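Drellow House Residents' Association
Minutes of the May meeting, back room, 6 p.m.

Present: Jaqueline Escobedo (chair), Dayana Quintero (minutes), 4 residents, 2 of whom stayed to the end.

1. Last month's minutes. Approved, after the word "shouting" was changed to "discussion."

2. Hallway pictures. Jaqueline reported that 8 prints are ready to go up between the mailboxes and the stairs. The frames have cream-white borders and cardboard backing. It was agreed that each one gets laid face down on a table before anybody touches the back — the windowsill was tried in April and will not be tried again. 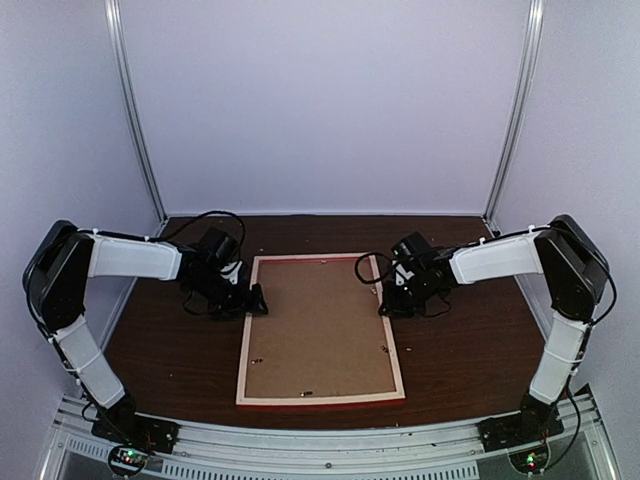 Mr. Cortés asked whether the frames would hang upright or sideways. Upright. He asked that his preference for sideways be recorded, and it is.

Dayana will buy hooks. The tape left over from the holidays was offered as a substitute and declined.

3. Order of hanging. Discussed for longer than item 2. The lighthouse goes nearest the door. The rest was left to Jaqueline, who did not ask for it.

4. Other business. The Ridach radiator is knocking again.

Closed at 8 p.m.

Action: Dayana, hooks. Jaqueline, level and pencil.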